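Search this site Go

Garage sale season, and a jar I nearly left behind

So I finally did the Udthorpe street sale, all 43 driveways of it, and my feet have still not forgiven me. Ngaio Hinds dragged me along (she's been going for years and has a proper system with a folding trolley and a thermos) and my whole plan was to buy nothing. Nothing! I'm meant to be clearing out the spare room before Mum comes to stay.

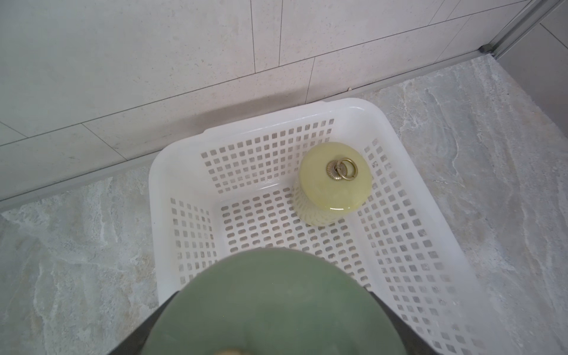

Anyway, I lasted until the third driveway. A bloke was selling old gardening books for a couple of bucks each and one had somebody's pressed fern still tucked in the rhubarb chapter, so obviously that came home with me. Then a teapot with no lid, which Ngaio reckons I'll regret. She's probably right, but it's a gorgeous colour and I'm going to grow chives in it.

My favourite stop was Tamara Hrytsenko's place, right at the top of the hill. She had almost 96 cookbooks laid out on trestles, alphabetical and everything, and she'd talk you through the good recipes whether you asked or not. I came away with a Baltic baking one and a firm warning about the honey cake on page 98.
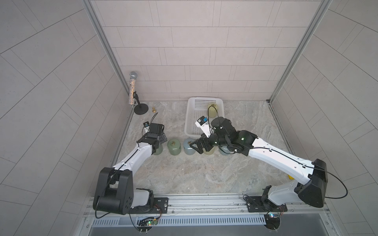
White basket, grey tiles.

Next one's in May. If you're going, bring coins, wear a hat and get the sausage sizzle early, they ran out of onions by eleven and I'm still a bit sore about it.

© Sarmīte Pētersons | Contact | Back to top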